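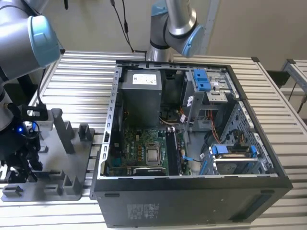

A desktop computer with its side panel removed. The silver processor sits in its socket near the middle of the green board.

Print this page | E-mail this page

Inside a Computer
Otico Learning Center, Young Readers Series
Text: Ivana Tapia. Review: Bautista Farías.

A desktop computer is a metal box with many parts inside. Each part has its own job, and the parts must be joined together before the computer can run.

The motherboard
The large green board is called the motherboard. Thin metal paths run through it and carry signals from one part to another. The small orange-brown parts standing in a row are capacitors. A capacitor stores a little electricity and helps keep the supply steady.

The processor
The processor follows the instructions in a program. It adds, compares and moves numbers, and it does so many millions of times each second. The processor rests in a socket, and a small lever beside it helps hold it in place. A working processor becomes hot, so it is normally covered by a block of metal called a heat sink. The heat sink must be taken off before the processor can be seen.

Memory
Memory boards fit into the long, dark slots to the right of the socket. The white latches at the ends of the slots grip a memory board when it is pushed in. Memory holds the work the computer is doing now. When the power goes off, this kind of memory is cleared.

Drives
A drive keeps files after the computer is turned off. Drives are held in metal bays at the side of the case. In this computer, the bays have blue plastic latches and a blue handle.

Power and cooling
The gray box with the white label is the power supply. It changes electricity from the wall into the kind the parts can use. Colored wires carry power through the case. A fan moves warm air out.

Safety
Children should never open a computer without an adult. The computer must be unplugged first. The power supply itself must never be opened, even when it is unplugged.

Words to know
Capacitor: a part that stores a small amount of electricity.
Socket: a holder into which another part fits.
Slot: a long, narrow opening for a board.

Print this page | E-mail this page

This website uses cookies. By continuing to use it, you accept our cookie policy.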